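Towels, mostly

Posted 28/08/2021
Filed under: house, laundry
2 comments

I spent most of August sorting out the cloths in this house. It started when I went to dry off the dog and pulled a good bath towel out of the closet, used it, and then found three old dog towels behind the sheets the next morning. We own plenty of towels. They were just never where I was looking.

So I took everything out. Bath towels, hand towels, dish towels, the cleaning cloths under the kitchen sink, the ones in the garage and the ones in the trunk of the car. I put it all on the bed in the spare room and counted, and there were 40 pieces for a household of two. Frans Van Hecke, who I live with and who does most of the washing, thought that was low and went to check the basement. He came back up with a beach towel from before we met.

I sorted by what they get used for. I had tried sorting by size a few years ago and it didn't last, because a small towel could be a face towel or something you wipe the oven with, and I don't want those two next to each other. The piles this time were bathroom, kitchen, floor and car, dog, and out. The out pile had 21 in it by the end. The animal shelter takes old towels as long as they don't have holes, so most went there. The ones with holes I cut up for the garage.

The kitchen pile was easy. Cotton dish towels in the drawer left of the stove, nothing else in that drawer. I did move the oven mitts, and Frans is still opening the wrong drawer for them.

The microfiber cloths took longer. I like them for dusting and for the inside of the windshield, but I had been washing them with everything else, and they pick up lint from the cotton ones until they're no good for glass. I now wash them by themselves on warm, with a small amount of detergent and no fabric softener, and hang them over the rack. Softener is the main thing. I ruined a set with it when we first moved in and blamed the cloths for a year.

Color turned out to be useful as well. Blue is for dusting and desks. Dark gray is for anything greasy or muddy, including the car and the bike. My friend Ilze Butkienė does this with four colors and a chart inside the cabinet door, but two is as many as I'm going to remember. If a blue one gets used on the bike chain it becomes a gray one, whatever it looks like – it goes in the other basket and stays there.

As for folding, I have gone back to a plain square. I tried rolling them, which looks good in a basket for a day or so, and then somebody takes one from the bottom. I tried standing them up on edge in a drawer, and that works for thin dish towels but the thick ones slump over. Fold in half, in half again, press flat, and once more if it's a big one. The last press with a flat hand matters more than getting the corners to line up. My corners don't line up.

I keep one blue and one dark together as a pair in each place where I clean. There's a pair in the hall closet, a pair in the laundry room and a pair in the car. The dark one goes underneath so the blue one stays clean on top. That means one trip to the closet when I do the desks, and both go in the wash after, in their separate loads.

Desks are where I use them most. White tops show everything: pen marks, coffee rings, the gray smudge where your wrist sits. I take everything off, wipe with a damp cloth, then go over it with a dry one, front edge last. Dust collects around cables, so I lift them and wipe under. If you only push the cable back and forth you get a clean stripe and a dirty stripe.

Total spent was 305 minutes and no money, if you want to know. I wrote the time on the back of an envelope because Frans bet me it would take a whole weekend. He owes me a dinner.

Still to do: the sheets, and whatever is in the blue suitcase.

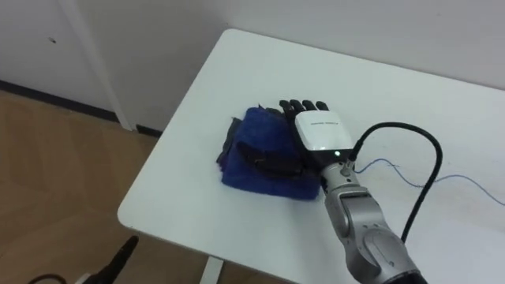
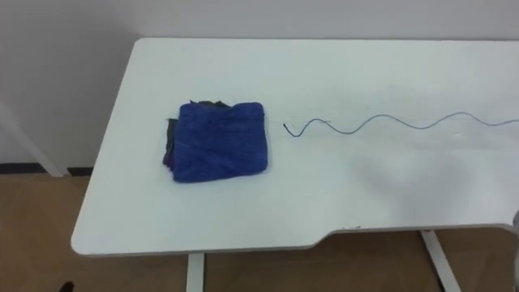
Blue on top, dark gray underneath, on the white table.

Comments

Xinyi Bai
Do you dry the microfiber ones in the dryer at all? Mine take forever on the rack in winter.

Yulan Luo
We have the same trouble with the thick ones falling over in the drawer. Going to try the squares.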